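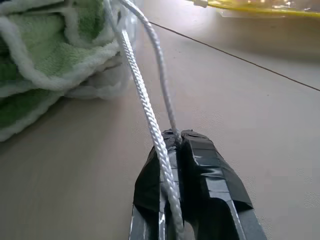

White braided cord, close view.

Falimthorpe Evidence Seal Set, 20 pack

Item group: Evidence packing and storage
Maker: Falimthorpe
Sold by: Matheson, Drurkbridge

The Falimthorpe set is made for police stations, court stores and private investigators who must keep objects safe between the place of a crime and the court room. Each set holds 20 paper sacks, 20 numbered tags and one roll of red sealing tape. The sacks are of heavy brown paper with a flat bottom, so they stand open on a table while you fill them.

On the front of every sack there is a printed form. It has space for the case number, the place, the time of day, the name of the officer and the names of all persons who later receive the sack. In the older version the form had only six lines for these names. Many customers told us that this is too few when a case goes to appeal, and the form now has 16 lines.

The tape breaks into small pieces when someone tries to lift it, and it leaves the word OPENED on the paper. It cannot be put back. Please press it down firmly with the thumb along the full length, and sign your name half on the tape and half on the paper.

What is in the set
Paper sack, large: 20
Tag with number and tie: 20
Red sealing tape: 1 roll
Instruction sheet: 1

Not suitable for
Liquids, knives without a hard tube, and anything that smells of petrol. For fire cases, please look at our nylon bags. Firearms need the long box with the window, which is sold separately.

Storage
Keep the set dry and away from direct sun. The tape stays good for 2 years in the closed wrapping.

Using with Fundesus
The numbers on the tags can be read by the Fundesus store register. Stations which do not use Fundesus can write the numbers by hand in the book.

What customers write

"We have used these sacks since 2016. The new form is much better, but I would like a smaller size also, for telephones and keys."
Kirstin Swanson

"Good strong paper. One roll of tape was enough for around two thirds of our sacks, so order an extra roll."
Blair Drummond

Ordering
Orders received before noon leave our store the same day. For larger amounts, or for tags printed with the name of your station, please write to Effie Purves at the sales desk. Opened sets cannot be returned.

See also: Tube for knives, Nylon bag for fire cases, Red sealing tape (single roll)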